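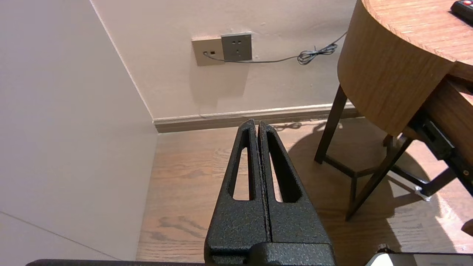

Valentin Bratu

Teleoperated demonstration is a way of teaching a robot a task by having a person steer it by remote control while its movements and camera images are recorded. The recordings, called demonstrations, are later used to train a program that attempts the task without help. In a related method, kinesthetic teaching, the person moves the arm by hand.

A camera at the wrist gives a close view of the fingers, and a second one mounted higher covers the furniture nearby.
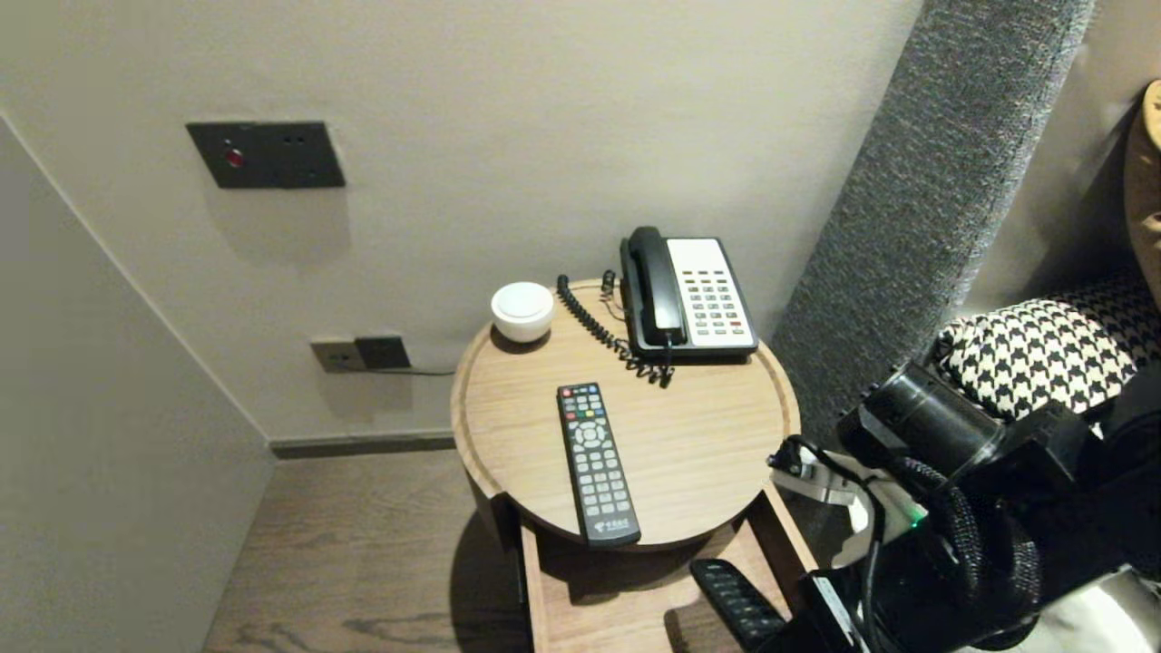
Gripper at a partly open bedside drawer with a remote control inside.

Small household tasks are common subjects — opening a drawer, picking up a remote control, putting it back. The Trimmont collection, issued in April by Margareta Jitaru and Emilian Nistor, holds 1390 demonstrations recorded by 12 operators in furnished rooms. Failed attempts are kept and labeled separately.

See also: Kinesthetic teaching; Imitation learning

Last edited 2020-07-01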